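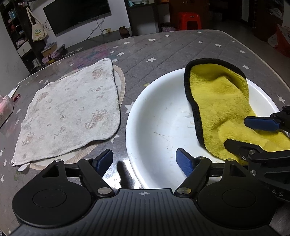
White towel, yellow plush cloth, and the basin on our table

On Friday I went through the cloths in my home in Henoritz. I wanted to keep only the good ones, but the old white towel has survived again. Its prints are so faded that one mark could be a 6 or could be nothing. I bought it at the Bollholm market many years ago, and I still like it for drying glasses.

The yellow one with the black binding is newer. It is thick, so I wash it by hand in the basin, never together with the towels. I use 5 liters of lukewarm water and a small spoon of Gasser soap, then I rinse two times. No softener — it makes the plush lazy.

The basin has brown scratches on the floor which I cannot remove. Has anyone tried baking soda?

Comments (2)

Baking soda helped a little on mine. Leave it overnight.

I have the same problem, and I just stopped looking at it. Nice tablecloth with the stars!

Contact | © Bilden Home Notes | Back to top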